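Community Help > Home and Garden > Floors and Rugs

Dark mat on a light wood floor: will it leave a mark?

Asked by Zubaida Tanoli, 29 June 2021

Hello to all. I moved to Mollanbridge in January and my new apartment has a light wooden floor in the main room. It is very nice floor, the color of honey, and the owner told me two times to take care of it. I paid a deposit of 386 and I would like to see it again one day.

I want to put a long dark runner in the middle of the room, for exercise in the morning and for my nephew to play on when he visits. A neighbor says that dark mats with rubber on the back will make the wood yellow or brown and it can never be cleaned. Another neighbor says this is only with cheap mats. The label on the one I bought says only "non-slip backing", it does not say which material is it.

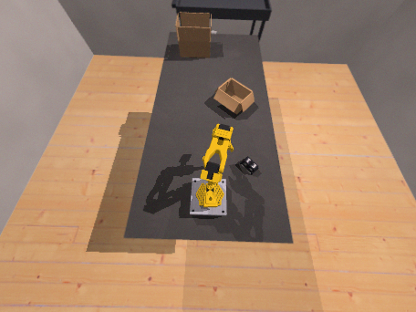
My questions are these. I would like to know if the stain comes from the color of the mat or from the back of it, and if I must put something between. Also I worry about the sun, because the window is large and the floor gets light from the morning until two or three. The look that I want is with the charcoal in the center and the honey planks showing on the left and on the right, so if the wood under the mat stays a different color, everybody will see the rectangle when I move out. I asked in the shop but the young man there only read me the label again.

The floor has some finish on it, a little shiny, I don't know the name. The owner also does not know, he says the man before him did it. Thank you for any help, and please excuse my English.

2 answers

Answer from Tanner (accepted)

I had this trouble in two apartments, so I will try to explain what I have learned. I am not a floor professional.

There are two different problems and people mix them together.

The first is the chemical one. Natural rubber, and some soft vinyl backings, have in them substances which travel slowly into the finish of the floor. The result is a yellow or brown shadow in the shape of the mat. It does not come from the surface color. A white mat with bad backing will do the same as a black one. Cleaning does not help, for the reason that the stain is in the finish and not on top of it. In my first apartment the owner had to sand a piece of the hallway and I paid for it.

The second is the light. Most wood changes color in the sun. Some kinds become darker, and some become more pale. Under the mat it changes much slower. So when you lift the mat after one year, you find a rectangle even if the backing is perfect. This is not damage exactly, and often it becomes more equal after some months without cover, but an owner who is looking for a reason to keep money will not wait some months.

What I would do in your place:

Find out the material of the backing. If the label says only "non-slip", write to the maker. If they don't answer in a week, I would take it that it is rubber and return the mat if the shop allows.

Put a separate pad under it, made of felt. Felt alone will slip a little on a shiny floor, so for exercise it is not ideal. There are pads with felt on one side and a thin grip layer on the other, but then you have again the same question of what the grip layer is made of. I use one from Fevima and I had no marks until now, but my floor is oiled and yours maybe is not.

Lift the mat every 30 days and let the floor have air. Wipe under it with a cloth that is almost dry. Small sand under a mat works like sandpaper, I have seen this with my own eyes.
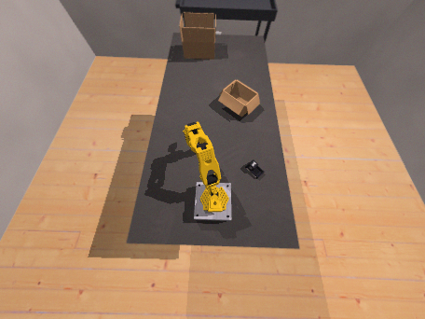

Long charcoal mat over light wooden planks

For the sun, a thin curtain in the middle of the day is enough for many people. You can also turn or move the mat by a hand's width now and then, so the edge does not stay in one line. A soft border is much less visible than a sharp one.

One more thing. Do not use tape to hold the corners. The double sided kind takes away the finish when you pull it, and this also is from my own experience.

Make photos of the floor today, with the date, before the mat is down. Send them to the owner by e-mail so that he has them too.

Comment from Zubaida Tanoli: Thank you very much Tanner, this is more clear than all what I read before. I wrote to the maker yesterday. The photos I have made already. How do I know if my floor is oiled?

Comment from Tanner: Put one drop of water in a corner where it is not seen. If after 8 minutes it stands like a small ball, it is probably lacquer. If the wood becomes darker under the drop, then it is oil or wax, or the lacquer is worn out. Dry it well after.

Answer from Skukura

Just buy a cotton rug, put it in the wash when it is dirty. I have mine since 2000 on the same wood floor and no stain. For exercise go outside.

Also for the nephew: hard toys make dents in soft wood, more than any mat will do. My son had building blocks with numbers on them and he dropped them from the sofa all day. The dents are there still. So maybe you need the mat anyway in the place where he plays.

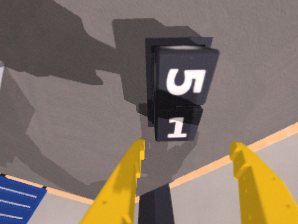 Home and Garden Help Team

Comment from Tanner: Cotton is safe for the finish, I agree with that. But on lacquer it slides very easily and I would not jump on it. For the corner with toys it is a good idea. A thick one is better, if the door can still open over it.

Comment from Skukura: Mine has never slided.

Comment from Zubaida Tanoli: I did the test with the water and it stands like a ball, so I think lacquer. The maker answered also, they say the backing is "a rubber mixture". I will return it and look for one with felt. The blocks of my nephew are foam but he has also some metal cars, so I will take a small cotton rug too. Does somebody know if felt pads can be cut with normal scissors? The ones I see are all too wide.

Comment from Tanner: Yes, with big kitchen scissors. Draw the line first on the back side with a pen, and cut it a finger shorter than the mat on each side, so that the edge lies down and you don't catch your foot.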